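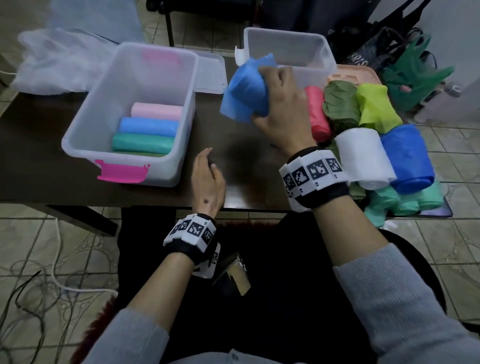
Bag rolling at the recording table, with the marker bands worn on both wrists.

Progress report to the Drendik fund, December
Prepared by Ieuan Beddoe, Motcombe site

Work this period

The packing room at Motcombe is teaching the Rastton arm to roll and sort carrier bags by color. The arm learns from recordings of our own packers, so most of the period went into recording. We set a target of 1000 usable takes and reached it in December. Another 46 were thrown out, mostly for lost tracking on one wrist.

Four packers took turns at the table. Each session was capped at 40 minutes after two people reported sore thumbs in the first weeks - we should have set the cap from the start. Recording time is paid at the normal hourly rate and does not count against anyone's packing numbers.

Changes for staff

The arm will take over rolling on the late shift only. Hours stay as they are. The packers on that shift will move to checking and boxing, and two have asked to train on the restart procedure. The others would like to keep some hand work, and the rota now allows for it.

The wristbands were not popular at first. Vasić supplied a softer padded version and complaints dropped.

Problems

Crumpled bags are still hard for the arm. It handles a tight roll well enough but tends to drop a loose one at the box.

Next period

Trial on the late shift, with one packer present at all times. We are not asking for a change to the budget.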